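I drove out to Plasov to ask a woman who has mended clothes for 22 years why our stuff falls apart so fast. She laughed before I'd even sat down (and yes, she looked at my cuffs).

"People wash everything too much," she told me. "You wore it for an hour! Air it out."

I asked about hoodies, my own weakness, and she sighed. It's always the pocket corners, she said, and she sews those with a double thread. Most take her two evenings.
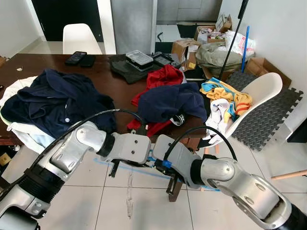 A navy hoodie on top of the clothes pile.

She learned at Penrose, a little alterations shop that closed one December, and she still misses the arguments over buttons. "We fought about thread color like it was politics," she said — and then she told me I'd brought the wrong blue.

Does she ever give up on a piece? "Sweaters, sometimes. Moths win."

And dryers? She won't own one. "Heat eats elastic. Hang it up and go have lunch."

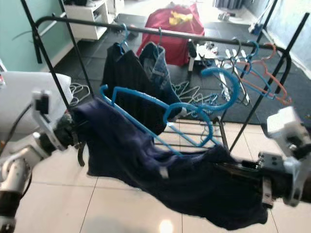 Dark navy fabric, with a black clothes rack behind.

I left with my cuffs fixed and a spool of the right blue.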